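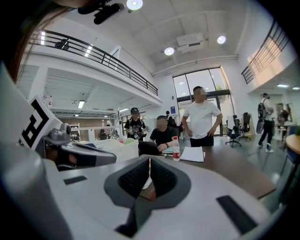

Brown tabletop, October meeting

Grisdale Community Garden: notes from the October get-together

I'm on notes again, so forgive the spelling! At the table were Vimala Sastry (chair), Kalliopi Giannakopoulos, Femi Danladi, Olumide Ugwu and me, Damilola. We got going at 5 pm.

Last month's notes were fine, though Olumide wants it written down that he said "mulch", and I'd put "much".

Money: we've got $1018 in the bank once the Trasness hose bill is paid. Femi thought we'd have less (so did I).

Water tank: long chat about this one. Kalliopi rang Akande for a price and they haven't called back. She'll try them again, and Vimala will ask the neighbours on Demunholm Road where they got theirs.

Plots: four are free. We agreed to keep the fee at $50 for the year. I'd have gone lower but I was outvoted, fair enough.

Compost: the left bay is full, please use the right one. No citrus, whoever you are.

Other stuff: Olumide has spare tomato seedlings, bring your own pots. Femi still has the shed key and will drop it at Vimala's.

Next meeting same time, Kalliopi's bringing the scones.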